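Flexible retirement age (public service)

From the Vimport open handbook of government work
Last edited September 8, 2025

A flexible retirement age is a rule that lets a public employee pick when to leave government service inside a set window, instead of being shown the door on one fixed birthday. I wrote most of this entry, and I've kept it in my own voice because the handbook lets editors do that (and because I've read enough civil service circulars for one lifetime). If you came looking for pension formulas, those are in a separate entry. I'm sticking to the age rules and how offices live with them.

Background

Most civil services started out with a single compulsory age. You reached it, you handed in your badge, and somebody from the floor below moved into your chair. It was easy to run, and payroll clerks loved it. The number itself was often picked generations ago, when people lived shorter lives and when a lot of government work meant hauling ledgers up and down stairs.

Then people started living longer, pensions got expensive, and governments began to fiddle with the number. Some raised it a little at a time. Some got rid of it for desk jobs and kept it for police, prison and fire staff. Others went for the window, and that's the arrangement I'm covering.

How the window works

There's a lower age, when you can go with your full benefits, and an upper age, when you have to go. The upper one is quite often 70, at least in the schemes I've spent time with. Between those two points the employee decides, usually in writing, and usually with a notice period long enough for the department to panic properly.

Some schemes add a years-of-service test on top. You might be well under the upper age and still have to leave because you've put in the maximum number of years. People mix this up with tenure limits on senior posts all the time, and I did too when I started! A tenure limit says how long you can hold one particular job, say head of a division. A service limit says how long you can be in the public service at all. Somebody can run out of the first and still have years left on the second, and then the department has a former director on the payroll and no director's desk to put them at.

Extensions

Nearly every scheme has a way to stay past the upper age. The common version is a one-time extension of up to 2 years, signed off by somebody outside your own department. The usual grounds are scarce skills, an unfinished project, or no ready successor. That last one gets used a lot, and I have mixed feelings about it. If an office has known for decades when a person is going to leave, I'd like to hear what it was doing in the meantime.

Extensions for teachers, judges and medical staff tend to sit under their own laws, so don't assume the general rule covers them. Check the act that set up the service in question.

The Gesix rules

The case I know best is the Gesix municipal service, because I worked in its records office while the change went through. Before the reform there was one age for everybody. The new rules brought in a window of 5 years, with the employee's choice locked in by the end of December of the year before they planned to leave.

The December deadline caused more grumbling than the ages did. It lands right in the middle of budget season, and plenty of people didn't want to settle the rest of their working life in the same week as the holiday potluck. The service had 2,539 permanent staff at the time, and my office handled the election forms for every one of them on paper. I still can't look at a pale blue form without feeling tired. Late forms were treated as a choice to stay, and that annoyed the people who'd just forgotten, so the rule was softened with a short grace period.

Bhat, the next district over, copied the Gesix rules nearly word for word but skipped the grace period. It also let part-time staff choose, and Gesix didn't do that at first. The part-timers at Gesix noticed, of course — the two districts share a bus line and people talk.

Record keeping

A window makes record keeping harder. With one fixed age all you need is a correct date of birth. (Even that can be a headache, and disputes over changed birth dates fill whole cabinets.) With a window you need the birth date, the start date, any breaks in service, the choice made, and any change to that choice.

Gesix moved all this to Prodex, its staff records system, after the paper forms nearly finished us off. It sends a reminder to the employee and another to the supervisor. I think the supervisor one should come later, or not at all, since a reminder about somebody's retirement options can turn into pressure without anybody meaning it to. Others on this handbook disagree, and you can read the back and forth on the talk page.

Arguments for and against

Supporters say a window keeps experience in the building and respects the fact that people age differently. I lean that way. A tax examiner with good eyes and a good memory doesn't become useless on a birthday.

The complaint on the other side is about promotion. When the people at the top stay, everybody underneath waits, and younger staff leave for jobs elsewhere. Small departments feel this most, because there may be just a single senior post to wait for. Some places answer by pairing the window with tenure limits on top jobs, so that a long-serving manager steps down to an advisory role and frees up the post. It works better on paper than it does over lunch, in my experience, but I haven't seen a kinder fix. 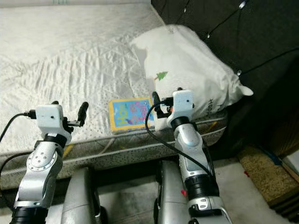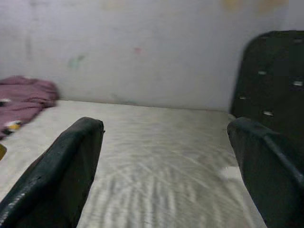 Robotic grippers, two views from the same place.

See also: Compulsory retirement; Tenure limits for senior officials; Service breaks and how they count; Pension formulas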